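Landscape and Path Design, section papers
July, by the Firkham study group

3.2 Surface and edge of the waterside path

The second site is the straight part of the path at Firkham. It was selected because the two elements which interest us, the paving and the fence, continue here side by side over a long distance. The paving is stamped concrete of a reddish-brown colour. Its pattern imitates irregular flagstones, so that the walker reads separate stones where the material is in fact one slab. On the left side there is a post-and-rail fence of dark, weathered timber with two rails, and at its foot a pale grey concrete curb divides the path from the drop to the water (Figure 4a).

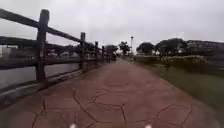
Figure 4a. Stamped concrete path with timber fence and curb, Firkham, under overcast sky.

We asked 57 regular users of the path to describe its surface in their own words. Of these, 18 used the word "stone" and 16 used "concrete"; the others spoke only of the colour or gave no clear answer. The result was different from our first site at Tully, where the paving is plain and almost all persons named the material correctly. We suppose that the joint lines have the main influence on this reading. They are dark and easy to see near the feet, but further away the surface looks smoother and the imitation becomes weak. For this reason the answers may also depend on where a person is looking while walking.

The colour must be treated with some care. Under a grey sky the red is muted, and darker patches can be seen in several places (Figure 4b). In the colour record we therefore noted the tone as a range and did not give one single value.

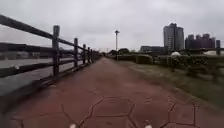 Figure 4b. Polygonal joint pattern and uneven tone of the paving, same path.

The fence was discussed less often by the users. When they mentioned it, they usually called it "old" or "natural", and they connected it with the paving as if both were made in the same period. We could not confirm this from the documents which were available to us. The open gaps between the rails keep the view free to the side, and several users considered this more important than the form of the posts. The curb was mentioned only by persons who come with small children or with a wheelchair. Similar remarks were collected at Multov and are treated in Section 3.3.

Contact the study group | Copyright Firkham study group | Back to top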